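Re-oiling a butcher-block top, second attempt

The first finish I put on the kitchen counter lasted five months. It was a food-safe mineral oil applied in one evening, in two heavy coats, with no real sanding between them. By August the strip next to the sink had turned gray and the grain had lifted enough to catch a dishcloth. Mineral oil does not cure. It sits in the pores until soap and hot water carry it out, and next to a sink that happens quickly.

For the second attempt I switched to a hardening oil. The two candidates were a tung oil thinned with citrus solvent, sold by Nutari, and a linseed and wax blend from Momero. I bought the small can of each and tested them on offcuts from the same top, so the wood and the glue lines were comparable. 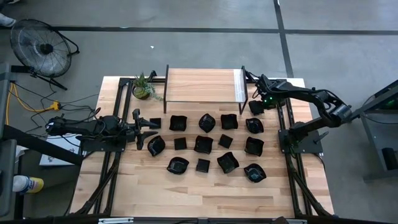

The test was simple. Each offcut was sanded to 180 grit, wiped down, and given three thin coats a day apart. I left them alone for 18 days, then stood a wet glass on each one overnight. The Momero piece had a pale ring in the morning, which faded by dinner. The Nutari piece had no ring but had gone slightly dull where the glass stood. Both marks came out with a light rub and a fresh coat. I went with the tung oil, mainly for color. Linseed yellows with age and the maple strips in my counter were already warm enough.

Sanding took longer than anything else. An orbital sander will remove gray wood at 80 grit without much trouble, but it also dishes the softer strips if you linger. I ran a pencil line across the whole surface before each pass and stopped when the line was gone. 80, then 120, then 180. I do not go to 400 before oiling. Wood polished that fine takes up less oil, and the surface looks good for a week and then wears unevenly. I did use 400 wet, with oil as the lubricant, between the second and third coats. That fills the pores with a slurry of dust and oil and gives a noticeably tighter surface.

Hema Unnithan, who fitted the counter originally, told me to raise the grain on purpose before the last dry sanding. You wipe the top with a damp cloth, let it dry completely, and knock back the fuzz with the final grit. I skipped this the first time. It adds a few hours and should be treated as mandatory near water.

End grain is the other weak point. The cutout for the sink exposes a lot of it, and the original installer's sealant only covered the upper half of the edge. I brushed on oil until it stopped soaking in, which took 5 applications on the back edge and fewer on the sides. Then I ran a new bead of sealant under the rim.
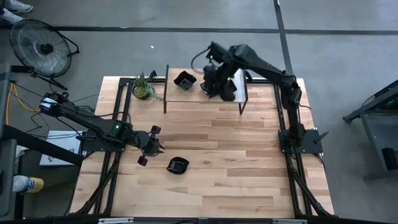 Thin coats matter more than the number of coats. Flood the surface, wait twenty minutes, and wipe off everything that has not soaked in. Anything left behind goes tacky and stays tacky – I had one patch by the stove that took a week and a solvent rag to fix. Check again an hour later, when open-grained areas tend to bleed a little oil back out.

Rags go flat on a line outside, or into a metal can of water with a lid. Drying oils give off heat as they cure and a balled-up rag can catch fire without any spark. Mine went on the fence until they were stiff.

Drying time depends on temperature and air movement. The can says 24 hours between coats. With the window open and a fan running, that was accurate. The coat I applied on a rainy Tuesday needed two days before it would sand to powder instead of rolling up under the paper.

I used the Iyer sanding discs from the hardware store in Piststead, and they clogged faster than I would like at 180. A crepe rubber block cleaned them well enough to finish the job. I will try a mesh disc next time.

Maintenance from here is one thin coat whenever water stops beading at the sink. I wrote the date of the last coat on masking tape inside the cabinet door.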